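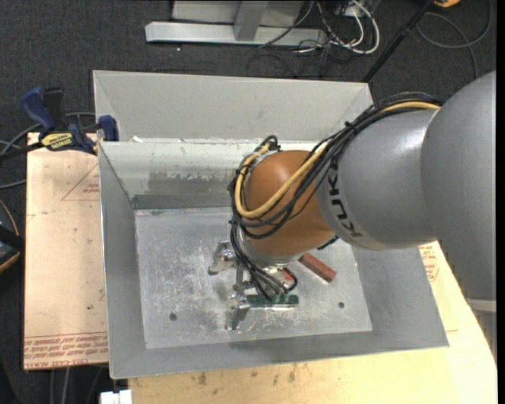
KUKA arm over the metal bin with the red block, bin picking project.

Curley Robotics Club
Minutes of the general meeting, October 18, 2019

Present: Prakash Menon (chair), Mahnaz Rezaei, Anitha Devadiga, Bogdan Nistor, Sowmya Thomas (minutes)

The chair opened the meeting. The June minutes were approved with one correction: the spelling of Kaimal in item 4.

1. Bin picking project
Mahnaz reported for the gripper team. Picks from the open middle of the bin are going well. Blocks that end up against a sloping wall are still a problem, as the lower finger touches the wall before the fingers can close. Bogdan suggested coming in at an angle for those. Mahnaz would like to fix the wrist cables first so they do not pull when the wrist turns. Agreed to do the cables first and then try the angled approach.

Anitha asked whether the bin still shifts on the table. Mahnaz said it moved twice last month before the clamp was tightened and has not moved since. The clamp is to be checked at the start of every session and the check written in the log.

The team will do a run of 30 picks with the single block before adding a second one. Failed picks are to be logged with the block position. Prakash asked that the log use the same position names as the report, so the two can be compared.

2. Software
Bogdan has moved the motion code to the shared Grirkeo folder. The old copies on the lab computer should not be edited. He still has to write up how to reset the arm after a stop. Sowmya asked for this before new members start. Speed stays at the low setting until the write-up is done.

3. Kaimal Challenge
Registration is open. The team limit is 7 and the fee is $500. Prakash will ask the department to pay the fee. Sowmya noted that the rules ask for a video of a full pick and place with no cuts. No decision on who will travel.

4. Lab use
At least 2 people must be present when the arm is powered. The Clinel group has asked to use the lab in the evenings. Anitha will send them our hours and find out which evenings they want. Cables on the floor are to be coiled up at the end of a session.

5. Other business
None.

Action items
Mahnaz: wrist cables, then the 30 pick run
Bogdan: reset write-up
Prakash: letter to the department about the fee
Anitha: reply to Clinel
Sowmya: send the video rules to all members

Meeting adjourned. Next meeting in the same room, date to be sent by email.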